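Filed under: Home Life, Grumbles

The year I tried to own less

In October I decided to get rid of things. I didn't want to be one of those people with a bare white room and a single orchid, I just wanted to open the cupboard in the hall without putting a foot out to stop the avalanche. The cupboard had been full since we moved to Burlow, and several of the bags in it had come with us still tied shut from the move before that.

I began, as everyone does, by reading about it. I read for a fortnight. There is an enormous amount of writing about owning fewer things, much of it sold in hardback. One woman had got herself down to 101 possessions and was clearly troubled by the odd one. Another counted a pair of socks as two items, which seemed harsh on people with feet.

Then came the paper. I had kept every bank statement, every letter from the water company, the instructions for a toaster that died under a previous government. I had 224 takeaway menus, and I know this because counting them was easier than throwing them out. One was from the Oltance, which shut before my niece was born, and she can drive. I read it all the way through. The lamb was very reasonable. 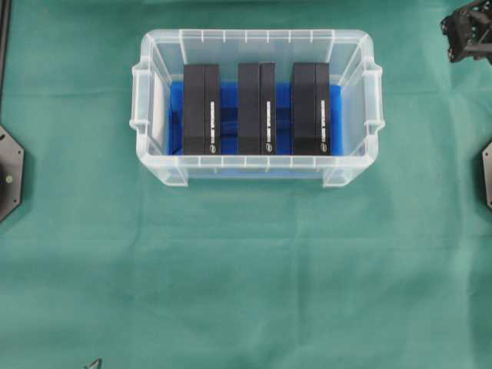 Deciding what stays is the miserable part, and the books are no help with it. They tell you to hold each thing and wait for a feeling. I held a fish kettle and felt that I was holding a fish kettle. My own rule, arrived at late one evening with a glass in my hand, was that anything I kept had to be given a place with proper room in it. A see-through box with handles, a bit of blue foam in the bottom and three black boxes standing up in it with space between them looks like the property of a person who knows what they have. My drawer of cables looks like something a plumber would pull out of a drain. So the cables went, all but four, and I've needed the fifth twice.

Books were worse. Houshang Golestani came round to help and spent the afternoon in the good chair, reading aloud from the ones I was trying to part with. He left with nine of them and I went and put the rest back on the shelf. A week later he returned six and brought two of his own that he thought I'd like. I make that one book gone, and a Sunday paper's worth of biscuits eaten.

Clothes I managed. I took four bags to the shop on the corner by Nikzad's and felt light and noble as far as the bus stop. My mother rang that evening to ask whether I still had the green cardigan. I have never been able to lie to my mother, so I said it was in the wash, and went back at nine the next morning to buy it for three pounds fifty. The lady on the till said it was a lovely one and they hadn't had it long.

By spring the cupboard door shut. It didn't shut quietly, but it shut, and I took people into the hall to show them. I put it up here as well, in a smug little post that I've since had cause to regret, as within a month I'd bought a bread maker.

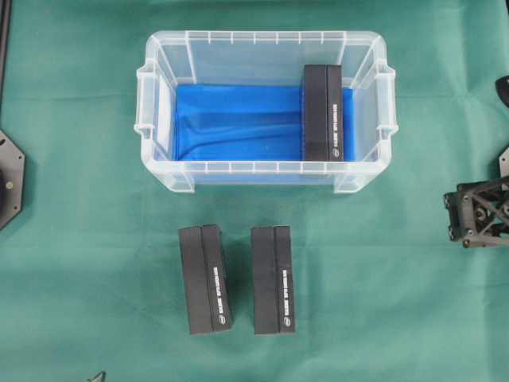
Bríd Rafferty wrote in to say that I had the whole thing backwards, that the trouble is never what's in the cupboard but what keeps coming through the front door, and that she hadn't bought a thing for the kitchen in years and didn't miss it. She added that if the bread maker was going spare she would take it. I replied that it wasn't. It has made two loaves, and one of them is holding the shed door open.

She's right, of course, and it has annoyed me ever since. I've tried doing what she says. If I want something I write it on a list on the fridge and leave it there for a month, and then see if I still want it. So far the list says: lamp, nicer lamp, fish kettle. I gave the fish kettle away in November, to Golshifteh, who hasn't used it either but speaks of it warmly.

Anyway, the loft is next. I went up with a torch and came down again.

You might also like
- In defence of the second-best teapot
- What the Hetia cookbook did to my weekend
- Moving to Burlow, part three: the boiler
- Things I have lent Houshang

Last updated: June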